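Equipment news: what we plan to buy this year for the gripper work

2019-01-26

In the last newsletter we promised to write more openly about how the money for equipment is used. Several readers of the Pindesero list asked for it, and they are right to ask. So this item is about the budget only. The software news comes in a separate item.

We started January with 2,406 dollars left in the equipment line. From this we have already set aside 1,693 dollars for hand-held grippers and the parts that wear out on them. The rest must pay for storage cards, batteries, cables and the small objects that we pick up and put down all day.

The biggest question was if we should buy one more robot arm or more hand-held grippers. We asked for an offer from Wovow for a small arm with a table mount. It was a good offer, and we thank them for the patience with our many emails. But an arm needs a fixed place, a safety area and a person who knows how to set it up. Most of our recording is done in normal homes, where there is not always such a place. A gripper that you hold in the hand goes into a bag and can be used ten minutes after you arrive. For this reason the arm moves to next year's list.

The second question was spare parts. Last year we counted the finger pads as "small materials" and did not plan them at all. This was our mistake. Pads become smooth with use, and then the results from one home to the next are hard to compare. From now on the pads have their own line in the budget, with 40 pads for the year. We will order 20 now and the other 20 in the summer, when we know better which of them are used up first.

Chaudhary, the shop which made our last brackets, can also make the new ones. The delivery time is three weeks. Please do not order brackets yourself from another place, even if the price is lower, as the holes are not in the same position.

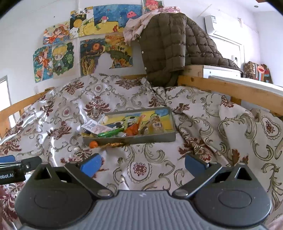 Reading time: 3 min

Small objects on a bed are a typical task for our list: a shallow tray on a patterned spread, with different items in it and a small orange ball just outside. The open blue pads have to work over soft cloth, and cloth has folds. When you plan for your own group, please count soft surfaces too and do not buy for the hard table only.

For the objects themselves we keep a small sum each month. Cheap things from the kitchen drawer or the toy box are fine. Keep the receipt if you want the money back, and write "Iter" on it, so that we book it to the correct project.

Requests for the summer order can be sent to the equipment address until the end of May. Please write the quantity, the part number and in which home or room the part will be used.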